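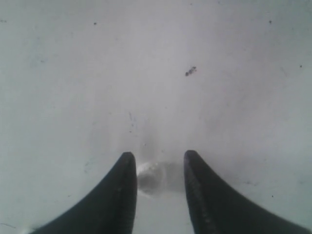 ### 3.2 Exposure metering and white balance

Previous work on small-sensor photography has mostly measured color error under studio lamps. Hoàng and Triệu took a different approach in the Komton study, where the same printed chart was photographed in ordinary rooms at several times of day. We follow their procedure with two changes. First, the chart was fixed to the wall instead of being held by an assistant. Second, we recorded raw files only, so that any in-camera correction could be left out of the comparison.

Photographs were made at two sites, Wovthorpe and Jalar. Wovthorpe has north-facing windows and no direct sun on the chart. Jalar has windows on two sides and ceiling lamps that stayed on during every session. At each site the camera was placed on a tripod, focused by hand, and left alone until the session ended. Shutter speed was the only setting that varied. We made 1000 exposures in total, of which 22 were dropped for motion blur or a missing log entry.

White balance was set in three ways: by the camera's automatic mode, by a gray card photographed at the start of the session, and by a gray card photographed again whenever the light meter reading moved by more than one stop. The third method took the most time. At Jalar it added 4 minutes to a typical session, mostly spent walking between the tripod and the wall.

The automatic mode did well at Wovthorpe, where 94 percent of its exposures fell within our color tolerance. It did worse at Jalar in the late afternoon, when window light and lamp light reached the chart together. The single gray card reading failed in the same hours. Repeated readings reduced the error but did not remove it, as one correction cannot suit two light sources of different color.

Figure 3. Close view of a pale gray-white surface, brightest across the upper center and dimmer toward the corners.

Results for the August sessions are given separately in Section 3.3.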